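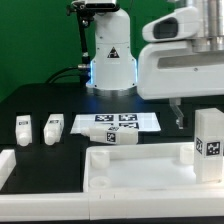
Retow - Markerbasierte Posenschätzung und Greifplanung für die Zweiarmzelle

Stand: Februar 2026
Betreuung: Imani Lema (Wahrnehmung), Mwangi Athumani (Planung und Steuerung)

Überblick

Retow liest die Bilder einer fest montierten Kamera, erkennt quadratische Passermarken auf Objekten und Arbeitsfläche und gibt für jedes bekannte Objekt eine 6D-Pose im Tischkoordinatensystem aus. Ein zweiter Prozess wählt daraus einen Greifkandidaten und schickt die Bahn an den zuständigen Arm. Beide Teile laufen auch einzeln. Wer nur Posen braucht, startet den Planer nicht mit.

Bezugssystem

Das Tischkoordinatensystem hängt am weißen Kalibrierblatt mit vier Marken im Raster zwei mal zwei. Der Ursprung liegt in der Mitte des Rasters, z zeigt nach oben. Das Blatt darf teilweise verdeckt sein, auch durch ein Objekt, das quer darauf liegt. Solange 2 der vier Marken vollständig lesbar sind, wird das Bezugssystem aktualisiert. Sonst gilt die letzte gültige Lage weiter, und im Log steht REF_HOLD.

Objekte

Die Objektmodelle liegen unter config/objects, eine Datei je Objekt. Jede Datei enthält die Marken-IDs, ihre Lage am Körper und die erlaubten Greifrichtungen.

flasche: weißer, flaschenförmiger Kunststoffkörper mit Marken an mehreren Seiten. Kann liegen oder stehen. Im Liegen greift der Planer am breiteren Teil, nie am Hals.
block: hoher, rechteckiger Block in Weiß, Marken auf benachbarten Seitenflächen. Sind zwei Flächen sichtbar, werden beide gemeinsam ausgewertet. Die Drehung um die Hochachse ist dann deutlich stabiler.
schale: weiße Schale mit erhöhtem Rand und zylindrischen Zapfen. Wird nicht erkannt, sondern als feste Geometrie geladen und bei der Kollisionsprüfung berücksichtigt.

Die Vertiefungen in der schwarzen Tischplatte sind als Ablageplätze in config/table.yaml eingetragen. Wird der Tisch umgebaut, muss diese Datei von Hand angepasst werden.

Installation

Benötigt werden Python und ein laufender Inov-Treiber für die Arme.

git clone des Repositorys, dann im Hauptverzeichnis:
pip install -e .
retow calibrate --sheet config/sheet.yaml
retow run --no-motion

Mit --no-motion werden Bahnen berechnet und angezeigt, aber nicht gesendet. Nach jeder Änderung an table.yaml bitte zuerst so starten.

Wichtige Parameter

min_marker_px: kleinste Kantenlänge einer Marke im Bild, Standard 33. Kleinere Werte bringen mehr Treffer, aber auch springende Orientierungen.
hold_frames: so viele Bilder lang bleibt eine Pose nach Verlust der Marke gültig, Standard 90.
arm_priority: legt fest, welcher Arm bei gleichwertigen Greifkandidaten zuerst fährt.

Bekannte Probleme

- Bei flachem Blickwinkel kippt die Normale einzelner Marken. Der Filter fängt das meistens ab, bei der liegenden Flasche nicht immer.
- Der durchsichtige Greiffinger ist im Kollisionsmodell als Quader hinterlegt. Der Planer lehnt deshalb enge Griffe neben dem Schalenrand ab, die mechanisch möglich wären.
- Fährt ein Arm zwischen Kamera und Kalibrierblatt, bleibt REF_HOLD manchmal länger stehen als nötig. Siehe Ticket 98.

Änderungen am Planer bitte vor dem Zusammenführen mit Mwangi absprechen. Fehlerberichte mit Logdatei und der verwendeten table.yaml ins Ticketsystem.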